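Kitchen Tidying with the Hand Grippers: Tips for People Recording at Home

By Murali Gowda
Last updated 24th March

I have been picking up trash in kitchens with a pair of hand grippers for long enough now that my family has stopped commenting on it, and people who are new to the Skaneo home list keep writing to me with the same handful of questions. So I've put my answers together on one page, and you're welcome to print it and stick it on the fridge (mine is on the fridge). Most of it is plain housekeeping sense. The rest is about remembering that something is going to learn from every move you make, good and bad, so a little patience pays off.

1. Leave the kitchen the way you live in it

The first thing almost everyone does is clean up before they start. I understand it completely – I wiped down the whole counter before my first recording, and then had very little left to pick up! Please don't. Leave the kettle where it is and the pan on the stove. The model has to find a plastic bag among everything else a kitchen holds, and a bare showroom counter teaches it very little about that. What I do move is anything breakable at elbow height, plus the knives, which go in a drawer and stay there until the gloves come off.

2. Start with the floor

Floor pickups are the hardest on your back, so do them while you're fresh. Drop one light thing on the rug, pick it up, carry it to the bin, let go, and come back to your starting spot before you drop the next. A crumpled bag on a patterned rug is a lovely one to practice with, because stripes and zigzags make the edges harder to find and you'll notice yourself slowing down for them.

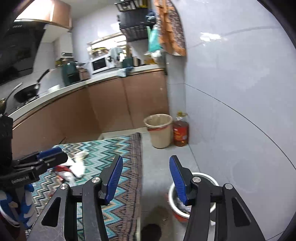
3. Bend your knees, and let the wrists follow

Your arms will want to do all the work. If you stand straight and reach down, the grippers end up pointing at your own toes, and the approach comes out crooked. Get low first, pause for a breath, and then reach. Anyone with sore knees can skip the floor sets altogether and work from a bed or a bench, and I'd much sooner have good bench recordings from you than a week of you limping.

4. Lay a blanket down for the raised sets

Wrappers skate around on a hard surface. You close the fingers, the wrapper slides off, and you end up chasing it all the way to the edge. A knitted blanket holds things still and gives a little under the fingertips, so you can press down slightly and scoop. Choose one that washes well. Mine has been through the machine 12 times this March and has come out fine, if a bit fuzzier than it went in.

5. Mix your trash

Save up a bowl of clean, dry wrappers through the week and put different kinds out together: something shiny, something see-through, a tissue, a snack bag. Clear film is the awkward one. It catches the light, and it has a way of hiding whatever it's wrapped around, so give it more turns than you think it needs. Squeeze from both sides, wait until the fingers have really closed, and only then lift. Keep your other gripper up and nearby while you do it, ready to help but out of the way.
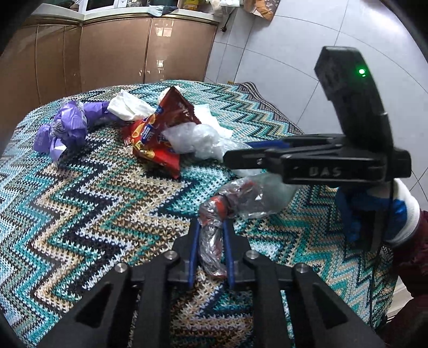

6. Keep the fumbles

When you drop something, don't say a bad word and stop the recording. (Say the word if you must, the sound gets stripped out.) Go back, find the thing again, pick it up, and carry on. Of the 1586 pickups I've sent to the Maldonado project, 83 are marked as second tries, and those were the ones they wrote back asking for more of. A recovery shows how to get out of trouble, and a perfect grab can't do that.

7. Look after the fingers

Ridged finger pads collect crumbs and grease like you wouldn't believe. I brush mine with an old toothbrush after every session, then wipe them with a damp cloth and let them air dry. Skip the dish soap unless you rinse very well – a slippery film on the pads will ruin your next set.

8. Stop before you're tired

I do 4 sets and then make tea. Past that my hands get lazy and I start throwing things at the bin, which is no way to teach anybody. Label your sets before the tea, though. I've tried it the other way around and had to guess which was which.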